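# Gristel Teaching Station, Model 3507

The Gristel Teaching Station allows an operator to show a robot arm a task directly. The operator either guides the arm by hand or drives it from a remote control desk, and the station records the movement for later playback, editing or training. It is supplied by Nonuncombe to laboratories, technical colleges and production sites.

## Teaching modes

**Hand guiding.** When the enabling switch is held, the arm carries its own weight and may be moved freely by the operator. Releasing the switch stops the arm and closes the current recording.

**Remote control.** The operator works from the desk with a pair of hand controllers. Arm movement can be scaled down for fine work. The desk may be placed up to 18 meters from the arm on the standard cable.

Both modes write to the same file format, and a single task may contain segments taught in either one. Opening and closing of the gripper or hand is recorded together with the position of the arm.

## Wrist camera and hand options

The wrist camera records throughout each demonstration and gives the remote operator a close view of the gripper or hand. The camera mount accepts jawed metal grippers and multi-jointed hands.
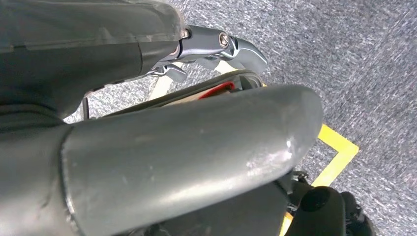

Wrist view with a silver metal gripper.

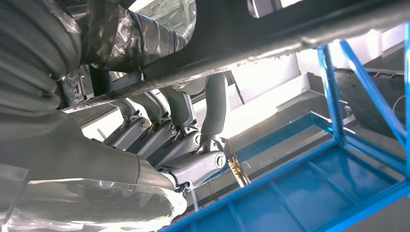

The mounting position is selected during setup and should be entered in the station software before the first recording. If the mount is moved, the calibration routine must be repeated. Earlier recordings remain valid and keep the calibration with which they were made.

## Specifications

| Item | Value |
|---|---|
| Model number | 3507 |
| Arms supported | 2 |
| Longest single recording | 600 seconds |
| Standard desk cable | 18 meters |
| Teaching modes | Hand guiding, remote control |

## Included items

- Control desk with hand controllers
- Enabling switch and cable
- Wrist camera, mount and calibration card
- Station software and printed operator manual

Robot arms, grippers and hands are ordered separately.

## Training and support

Operator training is held at the Iddale center under the direction of Haiyan Qiu. Sites ordering more than one station may request training on their own premises. The next Iddale course opens in March.

Technical questions should be sent to Booker Marchetti, Product Support, with the station serial number and software version.

Page revised Monday, December 16, 2019.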